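**Drawer-closing policy: why does adding more demos make the last inch worse?**

Posted in Manipulation / Imitation Learning by **lowtorque_sam**, May 14, 2024

I'm trying to reproduce the drawer result from the Walano write-up (the one where they train on opening and closing as a single task, with a short history of joint positions fed in next to the camera view). My setup is one PiPER arm in front of a small three-drawer cabinet with U-shaped bar handles. Only the bottom drawer is used. The camera is fixed and looks down over the arm.

What I did:

- Recorded 1,949 teleoperated episodes, open and close mixed together.
- Trained the baseline with the settings in the Walano appendix, no changes.
- Ran 30 closing trials per checkpoint, starting with the drawer pulled out.
- Then recorded more, up to 3,875 episodes, and trained again from scratch.

With the first set, closing finished in 18 of 30 trials. With the larger set I expected a better number and got the same 18, but the failures changed. Before, the arm would miss the drawer front or come in too high. Now the approach is good nearly every time and the arm stalls at the drawer front. The gripper gets to the front panel, stops, and small corrections go on until the episode times out.

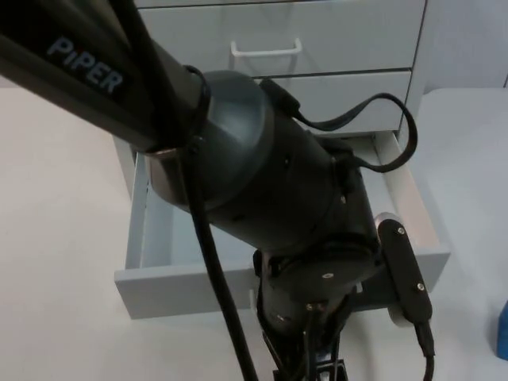

**Is the loss on held-out episodes still going down when the stalling starts?**
It goes down the whole time. The lowest validation loss I have belongs to a checkpoint that stalls, so I've stopped using it to pick checkpoints and I run trials on every fifth one.

Things I already ruled out, so please don't suggest them:

- Camera moved between sets. It's bolted down and I compared the first and last recordings.
- Controller limits. I can replay a recorded close open-loop and the commands go through without a fault.
- Action scaling. Same normalization file for both runs. I also tried recomputing it and got no difference.

I haven't changed the chunk length or the history length. History is eight steps. I'm using the Clovine trainer if that matters.

Does anyone know what would make more data move the failure to the contact point like this?

---

**brendetti_user_44**

Sounds like overfitting. Add dropout and augmentations, and maybe lower the learning rate. I had something close to this on a pick task with the Brendetti stack and color jitter fixed it in one afternoon. You could also try a bigger image encoder.

> **lowtorque_sam:** Jitter and random crop are already on. Validation loss is on episodes the model never saw, so I don't think it's overfitting in the usual sense.

> **brendetti_user_44:** OK. I'd still try dropout.

---

**kettle_and_gears** (accepted)

You have a pause problem, and the history input is making it worse. I ran into the same thing with the Walano method last November, on a cabinet door.

When people teleoperate a close, they bring the gripper to the front of the drawer and wait a moment before they push. They're checking the alignment. In the recorded data that wait is a run of steps where the commanded motion is close to zero and the joint history is flat. Your policy sees eight flat steps and learns that the right next action after eight flat steps is another flat one. For most of the pause, that's correct. The push only starts on one step out of the whole run, so getting it wrong costs almost nothing in the loss. This is why your validation number keeps improving while the trials don't.

More demos made it more visible because the approach got better. Trials that used to fail early now survive long enough to reach the pause. I'd also guess that your later operators were slower and more careful than whoever did the first batch, which would put more waiting into the second set. You can check that from the logs.

The other part is that the view doesn't help much at that point. With a camera looking down the arm, the wrist and gripper sit in front of the panel, and the picture just before the push is nearly the same as the picture at the beginning of the pause. If the images don't separate "still waiting" from "time to go," the model uses the history, and the history says stay.

I would do it in this order.

1. Measure the pauses first. For each closing episode, find the steps where joint speed is under a small threshold and the gripper is within an inch or two of the drawer front. Plot the lengths for the two batches separately. If the second batch has a longer tail, you have your explanation and can skip the rest of the debugging.

2. Trim, but don't delete everything. I cut each pause down to three steps and left the rest of the episode alone. When I removed pauses completely, my arm hit the door at approach speed and pushed it crooked. Leave the open and close labels as they are, and make sure the chunk boundaries get rebuilt after trimming. The Clovine trainer caches them, and it will keep using the old ones without a warning if you don't clear the cache folder. 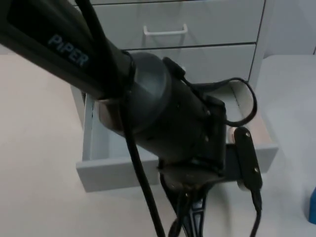

3. Drop the history at random during training. Mask the whole eight-step block on half the samples, all at once. Masking individual steps did nothing for me, since the model can fill in a missing step from the ones on either side. With the full block gone it has to get something out of the image.

4. Lengthen the action chunk if it still hangs. A chunk that starts in the pause should reach into the push. If your pauses are three steps after trimming, a chunk of 16 covers that easily. Run at least half of the chunk before you predict again. If you replan at every step you're back to asking the model the same question in the same spot.

5. Change one thing per run. I know that's slow with 30 trials each, but steps 2 and 3 can each fix this alone, and if you do both you won't know which one to write down.

For scoring, I'd report stalls separately from misses. A single success rate is what hid this from you: 18 and 18 look like nothing happened, when the approach improved and the contact phase got worse. I would also log the time between first arrival at the drawer front and first motion after it. For me that number moved well before the success rate did, and it takes fewer trials to see a difference.

> **lowtorque_sam:** Plotted the pauses. The second batch has a much longer tail, and a few episodes wait for over four seconds. I'm retraining with the trim only, cache cleared. Will post when the trials are in.

> **kettle_and_gears:** Four seconds is a lot. Check whether those all come from the same session before you trim them. I'd drop them if so.

---

**mod_hollis_desk**

Adding one thing to the answer above. The Sethi loader has a flag called `skip_idle` that does something like step 2, but it works on the whole episode and not only near contact. It also strips the idle steps at the end of an episode, and then the policy never learns to stop once the drawer is shut. If you use it, put the last ten steps back in by hand.

I haven't tried it with the Walano settings, only with a plain behavior cloning baseline on a sliding lid.

> **lowtorque_sam:** Good to know, I had that flag in my notes to try. I'll do the trimming in my own script.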